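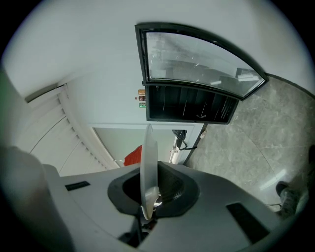
How much does a policy lose when the thing it's holding is hard to see? Less than we feared, as long as thin objects make up a decent share of the training data.

4.2 Thin and see-through objects

When Davina Farquharson and I planned the Hodano set, we mostly thought about mugs, boxes and other friendly stuff. Thin objects got in by accident, and then they took over my August. Figure 3 is from that part of the data, and it shows the trouble pretty well: a translucent white plate, seen edge-on, with its lower end deep in the gripper's opening. From the hand's own viewpoint the object shrinks to a pale strip, and the background (a white wall, a white ceiling) isn't exactly helping. Cabinet doors with glass panes add reflections on top of that.

We collected 2,408 handheld demonstrations in all, and 700 of them have a thin or see-through object in the grip. Every one was recorded with the wide-angle camera on the hand, no outside views. I argued for a second camera at first - Umut Gündoğdu talked me out of it, and I'm glad he did, as we would've spent weeks on calibration.

We trained two versions of the same policy, which we call Mamo. Version A saw everything. Version B saw the same number of demonstrations, but with the thin-object ones swapped for extra ordinary ones. Both got the same network, the same schedule and the same 3 random seeds. Then we ran each of them on 127 held-out placements, all with thin objects, and Gadisa Yimer scored the runs from the recordings without knowing which version he was watching.

Version A came out ahead on every seed. What surprised me was where B went wrong. I'd bet on bad grasps, but B grasped just fine! It fell apart on the way to the goal, drifting sideways or tilting the object too early, as if it had lost track of what it was carrying. Fitriani Sembiring checked the attention maps and found B looking at bright background edges during those stretches, while A mostly stayed near the rim of the opening, right where the object comes out.

We also tried the cheap fix, which was cropping the view down to the area near the grip. That cut the drifting but made the final placement worse (you need to see where you're going, after all), so we dropped it and kept the full round view for everything in Section 5.

Figure 3. Wide view from the hand-held gripper in the thin-object subset. The plate is held upright in the rubber-lined opening, with an open doorway behind it and a glass-paneled cabinet door open at upper right.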